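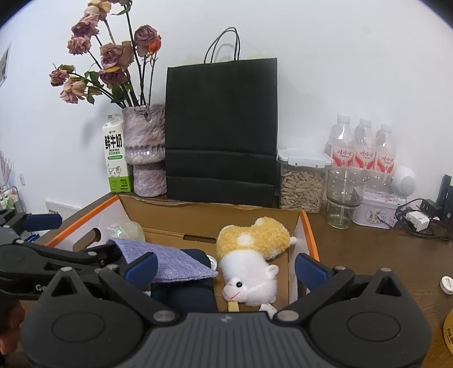 Dried flowers in the tall vase, and a cardboard box in front.

I have moved house 9 times in my life, and until last May I had never kept a list of what I own. My mother did not keep one, my grandmother neither. When you grow up in a small flat you know where every spoon lives.

The idea came from Apolinar Cárdenas, who was my neighbour in Brilton. He wrote on a sheet of paper every thing he took out of his cupboards, and next to it the year when he last used it. If he could not remember the year, he put a dash. I laughed a little at this. Then I tried it with only the kitchen drawers, and I stopped laughing somewhere at the third potato peeler.

My rules are simple. I do one drawer or one shelf in an evening, never more. I write first and decide later, usually on Sunday, with tea. The decision has a colour: green stays, blue goes to a person whose name I already know, red goes to the charity shop on Skolham Road. I don't use "maybe". I had a maybe colour in the beginning and after two weeks the whole list was yellow.

After half a year the list has almost 400 lines. The most difficult category was not clothes or books, as I expected, but cables. I found 13 of them in one shoe box and I could name the purpose of four. Ming-te Wu from my work advised me to try each one and to tie a paper label on it the same evening, with the name of the device. It took me a whole evening and I recommend it. The ones without a device I brought to the electronics recycling at the council depot.
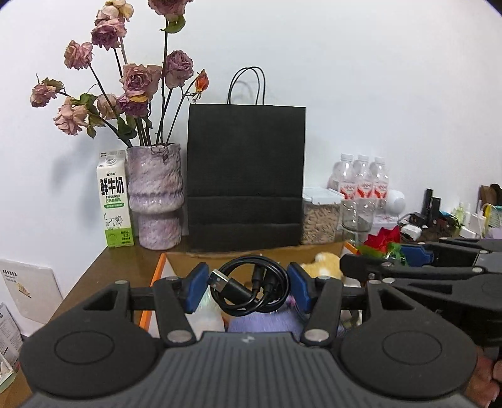

A black USB cable over the box.

Presents are another matter. I was taught that you do not give away a present while the giver is alive, and I still feel it is rude. My sister Lai has the opposite opinion. She says the present was finished at the moment when I said thank you. We discussed this for a long time on the phone and did not agree, so the presents are green for now, including a fondue set.

One thing I would do differently: I would write the measurements of the furniture at once. I had to measure the same bookcase on three occasions because I was too lazy to get up for a pen.

Next I will start with the papers. I have bought two folders and I am a bit afraid of it.

Posted 2019-12-01

2 comments

Travance: I also lost the war with yellow! Did you list the books one by one or only by shelf?

Ming-te Wu: Please bring the fondue set to work in winter, then you can write a year next to it.

9 shares

Contact | Back to top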